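Nornero 手动脂质体挤出器使用一年后的评价

我们组做的是脂质体包载小分子抗肿瘤药，规模不大，平时一批样品多在1毫升以内。之前一直用学院公共平台的高压均质机，排队久，最小上样量又大，所以去年申请经费买了一台 Nornero 的手动挤出器。到现在用了一年多，下面写一下使用情况，给有类似需求的课题组参考。
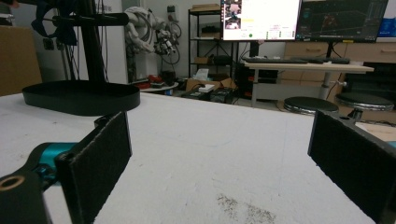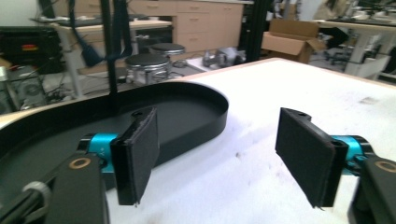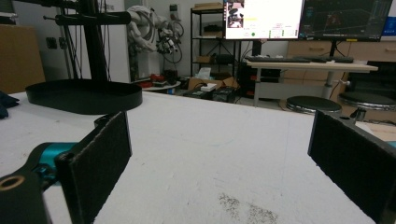

白色台面

一、买了什么

主机套装报价3703元，包括挤出器本体一个、1毫升气密注射器两支、加热块一个、聚碳酸酯膜（100纳米）一盒、支撑垫一包。加热块本身不带温控，要放在自己的加热板上用。另外单独买了一盒50纳米的膜和一盒200纳米的膜，两盒合计690元。发货时间比销售说的晚了两周，包装没有问题，注射器是单独用泡沫盒装的。

当时比较过另外两家。Bakhtiari 的同类产品做工更细，但价格超过我们能走小额采购的额度，要多一轮审批。Donora 的便宜一些，不过只配0.5毫升注射器，对我们来说太小，一批样品要分两次挤。最后选 Nornero 主要是注射器体积合适。

二、组装

说明书只有四页，英文，图画得比较粗。组装顺序是先在两个内部支撑件上放好O型圈，用缓冲液润湿支撑垫，把膜平铺在中间，再合上外壳拧紧。第一次装的时候我们没有把膜完全铺平，挤到第三次就觉得阻力忽然变小，拆开看膜已经裂了，样品只能回收重做。

后来的做法是：支撑垫先浸湿，用平头镊子夹膜的边缘，从一侧慢慢放下，看到没有气泡再合盖。外壳用手拧紧即可，不要用扳手。有一位同学用扳手拧过一次，O型圈压变形，漏液，换了一套才好。

三、挤出效果

测试用的处方是氢化大豆磷脂、胆固醇和PEG化磷脂，薄膜水化，总脂浓度为10毫克每毫升。水化后的样品比较浑浊，动态光散射测得平均粒径1776纳米，这个数值本身参考意义不大，多室囊泡的分布本来就很宽，只说明起始状态。

先过200纳米膜11次，再过100纳米膜21次，最后得到的粒径在110到125纳米之间，多分散指数一般低于0.1。几个学生分别操作，结果差得不多，这一点比我预想的好。如果省掉200纳米那一步，直接用100纳米膜，前几次推起来非常吃力，膜破的概率也高，不建议这么做。

50纳米膜我们也试过。粒径能降到80纳米左右，再往下就很难了，而且推杆阻力很大，手劲小的同学做不下来。如果课题要求粒径在60纳米以下，这类手动挤出器不太合适，应该考虑微流控或者探头超声。

四、加热块

这是整套里我最不满意的部分。高相变温度的脂质必须在相变温度以上挤出，我们用的处方要求60度以上。加热块放在加热板上，升到设定温度要27分钟，升温过程中不同位置温度不一致，靠近加热板的一侧偏高。我们用热电偶插在块上的测温孔里测，读数和加热板显示值差了好几度。

实际操作时我们把加热板设高一些，以热电偶读数为准，等读数稳定后再放挤出器，放进去之后再等十分钟。注射器露在外面的部分会散热，冬天尤其明显。去年十二月实验室暖气不足，有两批样品推到一半就推不动了，应该是针筒里的脂质温度掉到相变温度以下。后来用铝箔把注射器外露的部分包住，情况有改善，不过看刻度就不方便了。

如果做的是蛋黄卵磷脂或者DOPC这类室温下就是液晶态的脂质，完全用不到加热块，这一节可以忽略。

五、注射器和耗材

注射器是易损件。玻璃筒本身没坏过，坏的都是推杆前端的聚四氟乙烯密封头，用了半年左右开始渗，表现为推的时候推杆后面有液体。密封头可以单独换，但厂家只卖整包，一包十个。换密封头时玻璃筒内壁要彻底擦干净，残留的脂质干了以后很难去掉。

推杆也要小心，阻力大的时候如果用力方向不正，很容易推弯。我们弯过一根。建议两只手握住两端，沿轴线匀速推，不要单手按在桌面上硬压。

膜的消耗比预计的多，一批样品至少用两张，加上装坏的，一盒一百张用了不到五个月。用过 Nalta 的聚碳酸酯膜代替原厂膜，直径一样，装得进去，100纳米的两种膜挤出来粒径没有看出区别。Nalta 的膜两面之间的隔纸颜色和膜很接近，第一次用的人容易把隔纸当成膜装进去，要提醒一下学生。

六、死体积和回收率

厂家说明书写的死体积很小，我们自己测下来，1毫升上样最后能收到0.85到0.9毫升。损失一部分在支撑垫里，一部分在接头处。开始前用空白缓冲液先过一遍可以减少损失，代价是样品会被稀释一点。对载药量要做定量的实验，挤出后必须重新测磷脂浓度，不能按投料量算。

药物也会有损失。我们那个疏水性较强的化合物，没有包进去的部分会析出来截留在膜上，拆开能看到膜表面有一层淡黄色。这一点反过来也算有用，看一眼膜就大概知道包封情况好不好，当然最后还是要用凝胶柱分离之后再上液相测。

七、清洗

用完马上拆。金属件和聚四氟乙烯件先用温水冲，再用70%乙醇超声十分钟，最后纯水冲净晾干。O型圈不要泡在乙醇里过夜，泡过的会发胀，装回去合不严。氯仿绝对不能碰到O型圈。注射器用乙醇和水各抽洗五次，拔出推杆分开晾。

做细胞实验的样品，我们把金属件单独高压灭菌，注射器用乙醇处理后在超净台里晾干，样品最后再过一次0.22微米滤膜。目前没有出现过污染。

八、售后

联系过两次。一次是问密封头能不能零买，回复是不能。另一次是加热块的测温孔偏小，标准热电偶插不进去，对方当天回了邮件，一周后寄来一个新的加热块，孔径是对的，没有收费，旧的也没有要求寄回。

九、适合谁用

每周做几批、每批1毫升以内、目标粒径在100纳米上下的实验室，这台够用，价格也可以接受。需要5毫升以上样品做动物实验的，用手推会很累，我们做小鼠药代那一批一共推了一个下午，分成六次才做完，后来类似的实验还是去平台排队用均质机。做高相变脂质为主的，建议先确认自己有没有控温比较准的加热板，没有的话要把这笔钱也算进去。

目前这台还在正常用，除密封头、O型圈和那根推杆外没有更换过其他零件。150纳米左右的处方我们下学期会再试，200纳米膜还剩半盒。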